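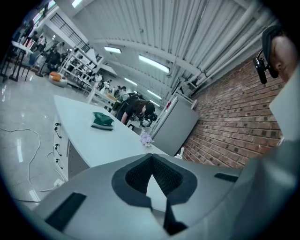 Início | Notícias | Cultura | Bairros | Agenda | Contactos

Imprimir | Enviar por e-mail

Oficina de encadernação da Prutness abre mais uma turma em novembro

Boas notícias para quem ficou à porta na primavera: a oficina de encadernação manual da associação Prutness volta em novembro, com uma segunda turma ao fim da tarde e, desta vez, com espaço para 19 participantes. As inscrições já estão abertas e, a avaliar pelo entusiasmo com que se falou do curso anterior, convém não deixar para a última hora!

As sessões começam às 18h30 e decorrem no antigo armazém da Rua do Lagar, o mesmo que recebeu em tempos a tipografia Domatgate. Parte do mobiliário ficou por lá, incluindo duas prensas de ferro que foram limpas e afinadas durante o verão e que vão finalmente voltar ao serviço. Quem gosta de papel, cola e linha encerada vai sentir-se em casa.

A orientação está a cargo de Maribeth Manalastas, encadernadora com longa prática em restauro de livros escolares e de registos paroquiais. O programa arranca com a costura simples, em cadernos de poucas folhas, e avança depois para a costura sobre fitas, a lombada arredondada e a capa dura revestida a tecido. A última sessão fica reservada aos livros que cada um quiser trazer de casa – dicionários desmanchados, cadernos de receitas, aquele missal da avó a que já faltam as guardas.

«Um livro bem cosido abre-se e fica aberto, não é preciso pôr-lhe a mão em cima», explica a formadora. «As pessoas fazem o primeiro caderno e querem logo levá-lo para mostrar a alguém. É uma alegria ver isso.»

Na edição da primavera saíram das mesas mais de 50 volumes, entre álbuns, blocos de desenho e uma belíssima coleção de folhetos de cordel reunida num só tomo. Alguns destes trabalhos vão estar expostos na biblioteca municipal durante todo o mês de novembro, ao lado de ferramentas de dourar cedidas pela papelaria Tan. Vale mesmo a pena passar por lá, nem que seja para espreitar os papéis marmoreados, feitos à mão e todos diferentes uns dos outros.

O papel para os miolos é oferta da gráfica Tromon, que entregou 1000 folhas de formato grande, sobras de tiragem em excelente estado. Com isso, o custo da inscrição pôde manter-se igual ao da edição anterior e cobre todos os materiais, à exceção do avental. Quem tiver uma dobradeira de osso pode levá-la; para os restantes, a associação empresta.

Não é exigida experiência, e os menores de 14 anos podem participar desde que acompanhados. As inscrições fazem-se na secretaria da Prutness, durante a tarde, ou no balcão da biblioteca. Há ainda uma lista de espera para uma possível turma de continuação, dedicada às caixas e às pastas com ferragens, que muitos antigos alunos andam a pedir desde maio.

Imprimir | Enviar por e-mail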